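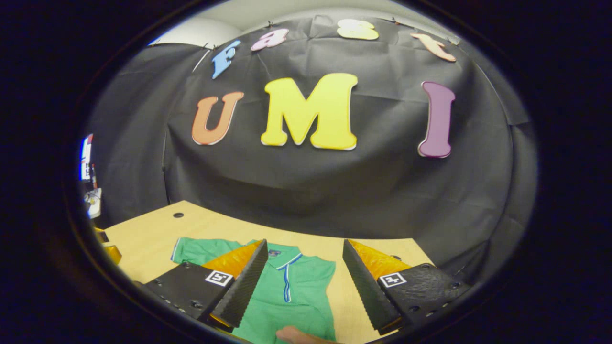
Condition and safety checklist, gallery hang, Jovavstead
August 2006

Scope: oil paintings on canvas and panel, framed works on paper, and two plinth-mounted plaster casts. Rooms 1 to 3 and the stair landing. The store is covered on its own sheet.

Marks used: **OK** - no action. **M** - monitor, recheck in October. **A** - action before opening. **N/A** - not applicable.

## 1. Hanging hardware

- [x] 1.1 D-rings seated, screws tight, no splitting of frame rails. **OK**
- [x] 1.2 Wire or chain free of frayed strands. **A**
 - Comment: The Beddoe harbor view (Room 2, north wall) has a broken strand near the left D-ring. Wire is original to the 1920s reframing. Replace with braided steel. Keep the old wire in the object file, bagged and labeled.
- [x] 1.3 Works over 10 kg hung from two fixed points. **OK**
- [x] 1.4 Security screws fitted on all works within reach of the public route. **M**
 - Comment: Fitted throughout, but 3 of the screws on the landing are a different pattern from the rest and need a separate key. Key is on the Room 1 ring. Standardize at the next rehang.
- [x] 1.5 Wall fixings sound. **OK**
 - Comment: Room 3 partition is hollow behind the plaster. Rated anchors were used. Do not move these works sideways onto unrated fixings to even out the spacing.

## 2. Frames and glazing

- [x] 2.1 Miters closed. **M**
 - Comment: Large portrait, Room 1. Lower right miter has opened slightly since the last sheet. Gilding is cracked along the joint but not lifting.
- [x] 2.2 Gesso and gilding stable. **A**
 - Comment: Loose ornament on the Hivel landscape frame, top center. One leaf tip is detached and in an envelope taped inside the object file. Consolidate before opening. No dusting of this frame until done, including with a soft brush.
- [x] 2.3 Glazing clean, unscratched, and not touching the paper surface. **OK**
- [x] 2.4 Backboards present and sealed. **OK**
 - Comment: Two backboards in Room 3 are old hardboard. Acceptable for this hang.

## 3. Paint surface

Inspect by raking light from the left, then from above. Do not touch the surface. Record loss by position from the top left corner, in centimeters.

- [x] 3.1 Flaking or cupping. **M**
 - Comment: Hivel landscape, sky area. Cupping noted on the 2 previous sheets, no change in extent. No new loss found on the frame rebate or the floor below.
- [x] 3.2 Bloom or clouding of varnish. **M**
 - Comment: Beddoe harbor view, dark passage under the quay. Faint bloom, visible only at an angle. Likely humidity during the roof work. Leave alone until the room has been stable for a full season.
- [x] 3.3 Canvas tension. **OK**
 - Comment: Large portrait is slack at the lower edge but does not touch the stretcher bar. Keys are tied in. Do not tap them out.
- [x] 3.4 Panel warp. **OK**
- [x] 3.5 Evidence of insects. **OK**
 - Comment: Traps checked and redated. Nothing of concern in any room.

## 4. Light and climate

| Item | Limit | Result |
|---|---|---|
| 4.1 Works on paper | 50 lux | OK |
| 4.2 Oils | 200 lux | **A** |
| 4.3 Relative humidity | 45 to 55 percent | OK |
| 4.4 Daily humidity swing | 5 percent | **M** |

Comments:

- 4.2: Reading at the window end of Room 2 was 400 lux at noon with the blind up. Blind cord is jammed. Free the cord and read again at the same hour. Until then the shutter stays closed.
- 4.4: Swing was over the limit once, on a cleaning day. Mop water should go nowhere near the Room 3 vents. Dry mop only.
- The Juris logger in Room 1 reads higher than the handheld meter. Readings above are from the handheld. Send the logger for calibration.

## 5. Plinths and casts

- [x] 5.1 Plinths level and weighted. **OK**
- [x] 5.2 Casts secured with museum wax or pins. **A**
 - Comment: The seated figure moves on its base under light pressure. Old wax has hardened. Remove with a wooden tool and rewax. Two people are needed for the lift, gloves off, hands clean and dry.
- [x] 5.3 Barrier distance at least 60 cm. **OK**

## 6. Public route

- [x] 6.1 Exits clear, signs lit. **OK**
- [x] 6.2 Floor free of trip hazards. **A**
 - Comment: The landing runner is curling at the top step. Retape or take it up.
- [x] 6.3 Labels fixed flat, no exposed pins. **M**
 - Comment: Label for the Beddoe view still gives the former title. Corrected text is with the printer. Reuse the same holes.
- [x] 6.4 Benches stable. **OK**
- [ ] 6.5 Emergency lighting, full discharge test. Not done. Needs the building closed.

## 7. Action list

1. Replace wire, Beddoe harbor view (1.2)
2. Consolidate ornament, Hivel frame (2.2)
3. Free blind cord and repeat light reading, Room 2 (4.2)
4. Rewax seated figure (5.2)
5. Landing runner (6.2)

Items marked M carry forward to the October sheet - use the same item numbers. If a work is moved between rooms before then, note the old and new positions on both sheets and repeat sections 1 and 4 for that work.

Item 6.5 stays open until the test is booked.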